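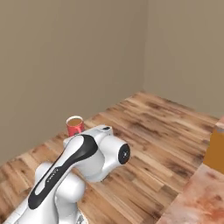 Grundia, the neighborhood coffee and pottery house run by Ometti, is opening its doors in August for a full month of mug making, coffee tasting and good company. The idea behind the Long Table Month is a simple one: people drink their coffee out of something every single day, and very few of them have ever made that something themselves. A small red mug on a broad wooden surface is all it takes to make a plain room feel like somewhere you'd want to sit down, and we'd love for more people to have one with their own thumbprint under the glaze.

The program has 21 evening classes for beginners, each with room for a small group at the wheels and a few more at the hand-building bench. No experience is needed (really, none!). Participants will shape a mug in the first session, trim it and attach the handle in the second, and come back for glazing once the first firing is done. Studio lead Povilas Raudsepp has taught the handle class for years and is still excited by it.

"Handles scare people, and then they pull one that works and they can't stop grinning," said Raudsepp. "I've had folks stay an extra hour just to make another. We're going to have a lot of wobbly mugs by the end of August, and I can't wait to see them all on the shelf."
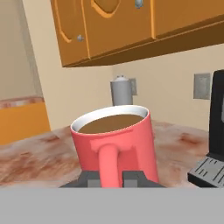

Glazing will take place in the back studio, where the color wall has grown to 23 food-safe glazes, including four new reds mixed in-house over the winter. Reds can be fussy in the kiln, so the team has fired 200 test tiles to see how each one behaves on different clays. The tiles will stay on display all month, with notes on the back of each, and visitors are welcome to take them down and turn them over.

Coffee for the month comes from Lukoševičius, a small roaster two streets over, which is putting together a light roast and a darker one to be served side by side. Tastings begin at 6 p.m., before the evening classes, and are open to anyone who wanders in - class ticket or not. Ultan Brophy will lead them and plans to pour the same coffee into thick, thin, tall and wide mugs so guests can compare.

"A heavy mug and a thin one give you two different mornings," said Brophy. "I want people to try it and argue with me."
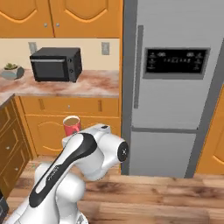
**Do I need to bring my own clay or tools?**

Clay, tools, aprons and both firings are included in the class fee. Please wear shoes you don't mind getting muddy, and tie back long hair if you'll be at the wheel.

The month closes with a shelf show in the front room. Ometti expects to have 400 finished pieces on view, with mugs from the classes sitting next to work by the studio's regular members. Makers can collect their mugs at the end of the evening, and Nuvell, the bakery next door, will be bringing cardamom buns.

Class sign-up is open now at the Grundia front counter. Places at the wheel tend to go first, and the hand-building bench usually has room a little longer.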